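My first go at teaching a robot ended with me apologising to a picnic basket. I'd been leaning on the remote controls a bit too hard (old video game habits), and Rebecca Lombardi, who runs the training sessions at Stellivard, reached over and eased my thumb off the stick. "Slower," she said. "It learns your bad manners too."

I thought teaching a robot meant writing code. Mostly it means doing a boring little job over and over, with the arm following your hands, until there are enough goes on file for the machine to have a crack on its own. The team had 2,816 of them saved when I visited in December, and 398 were for the basket job alone. You pick up a yellow thing, you put it in the basket, and somebody resets the table so you can do it again. Other times the yellow thing has to come back out!
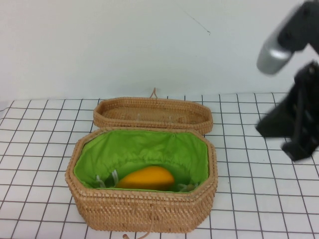
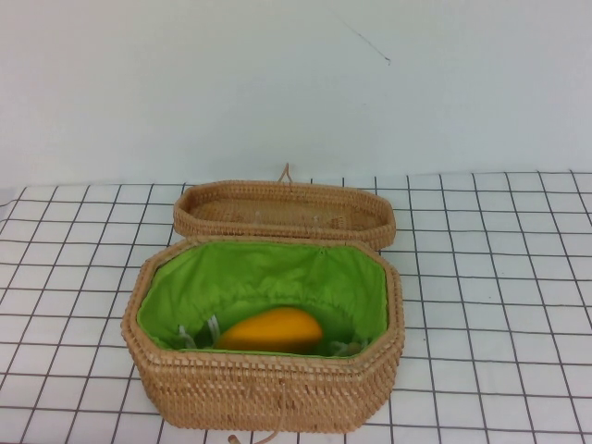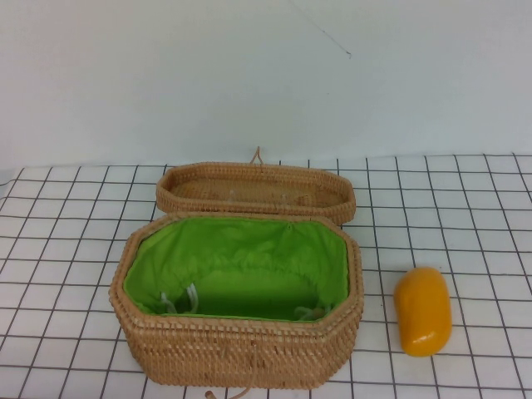

The rattan basket with its green lining, at three moments of the job. In the last picture the yellow piece is out on the grid.

I asked Eusebio Cárdenas why they'd picked a basket with a cloth lining and all those dangly cords, when a plain box would be so much easier. He looked at me as if I'd asked why hockey needs ice. Cloth moves, he told me, and people's homes are full of cloth. He wants the arm to see plenty of folds and wrinkles before it ever meets a real laundry pile.

So I had another try, and then another. Some of mine were awful. I came in too low, I dithered, I snagged the gripper on the rim and said a word that I hope wasn't recorded. Eusebio keeps a few wobbly ones on purpose, as long as the person recovers and finishes, but he tossed most of mine without blinking. Of my first 20, he kept 6.

By mid-afternoon my shoulders were up around my ears and I'd started to get fussy about my approach, coming in straight from above, pausing, then closing. Rebecca watched me do one and went off to make tea, so I'm calling that a pass.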